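We use cookies to remember your preferences. Accept all | Manage

**Continuity**

By Moataz Slaoui
August

Idris Samuel got the job of writing the eighth Inspector Steyn because the man who had written the first seven was dead and the man they wanted after him was in Portugal.

"You know the books, of course," said the woman from Vanditz, over the phone.

Idris said he'd grown up on them. He had grown up on books about horses, which his sister left in the bathroom, but he owed two months on the boiler.

The seven novels arrived the next morning, with a ring binder. The binder ran to 1,210 pages and had been kept by the late author's wife, in green biro, from the first book onwards. It listed everything anybody in a Steyn novel had ever eaten, driven, inherited or been hit with. It was more than twice the length of the longest book. Idris read the entry for Steyn's left knee (bad in books one and four, good in two, a source of quiet pride in six) and went for a lie down. 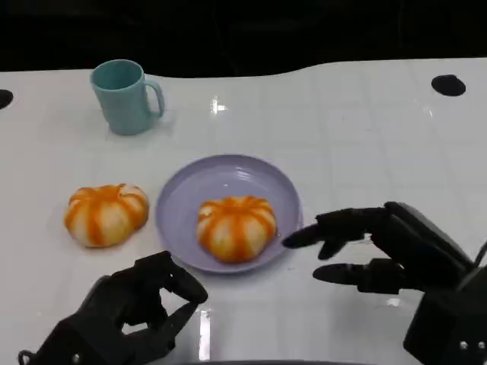 A mug on the white table.

By the end of the first week he had established the following. Steyn was a widower, except in book three, where he telephoned his wife from a ferry. He lived above a locksmith's in Brusbridge, a town with one church, two bypasses and a murder rate that ought to have had soldiers in it. He didn't drink, having stopped between books two and three, and he was described as pouring himself a large one on the last page of every book since. The binder dealt with this in the margin. "Squash?" it said.

Idris wrote an opening. A retired cellist was found face down in the font at St Aldhelm's. He was pleased with it for most of an afternoon and then looked up *font* in the binder, where he found that it had been used in book five, for a dentist.

He moved the cellist to the organ loft. Book two. He tried the weir, the allotments, the back row of the cinema, the other bypass. Forty-four people had been killed in Brusbridge over the seven books, and they had been left, it seemed to him, with very little thought for anybody coming after.

He rang the widow.

"Have you tried the library?" she said. "He always said he was saving the library."

"What for?"

"Well, you, I suppose, dear. He didn't know you."

She had a voice like someone reading out a raffle number. Idris asked about the wife on the ferry and there was a long pause, with a kettle in it.

"That was a bad year," she said. "We don't count that one."

"It won a prize."

"Yes," she said. "We didn't go."
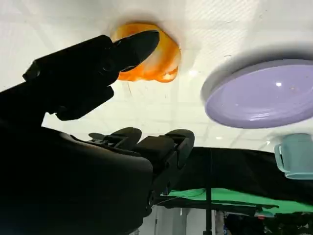
SHORT FICTION

So the cellist went into the library, under Large Print, and after that the book got going. It had a vicar with gambling debts and a cousin back from abroad. It had Plornudska, who had been Steyn's great enemy since book one and had fallen off something high at the end of four of them. Nothing in the binder said where Plornudska came from or what he wanted. Under *Motive* she had written "see hat".

Idris grew fond of Plornudska. He gave him a dog, and then a decent speech about rent, and by chapter twenty it was plain that the man had not killed the cellist and was rather cut up about it. Steyn, meanwhile, limped about on whichever knee came to hand. He was rude to waitresses. He solved things by looking out of windows. Idris had him look out of one for a page and a half and see nothing at all, and it was the best writing he had done in years.

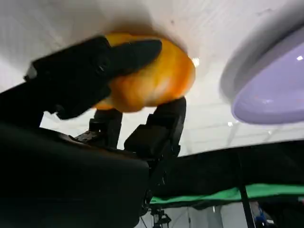 He sent it off at four in the morning, with a note saying he had taken one or two liberties.

Vanditz rang after lunch. They loved it. They wondered whether Plornudska could have done it after all, and whether the dog could go, and whether Steyn could perhaps see something out of the window, such as a clue. They also wondered about the title. Idris had called it *The Rent*. They were thinking *Steyn's Blood*, or possibly *Blood on Steyn*, depending on what the cover people could do with a carpet.

He changed all of it in nine days, apart from the dog, which he hid in a subordinate clause in chapter thirty.

The book came out in the spring and sold 2,499 copies in its first fortnight. Vanditz said this was a respectable number in a tone that asked him not to say it to anyone else. There was a letter from a man in Hull about the bypass.

The widow sent him a parcel. It held a fresh ring binder, a green biro and a postcard of a ferry. On the back she had written that she'd found the dog, page 288, and had put it under D, and did it have a name?

He looked at the card for a while. Then he found a pad and wrote to her that it was called Margaret, and that it had a bad knee.

31 shares | 6 comments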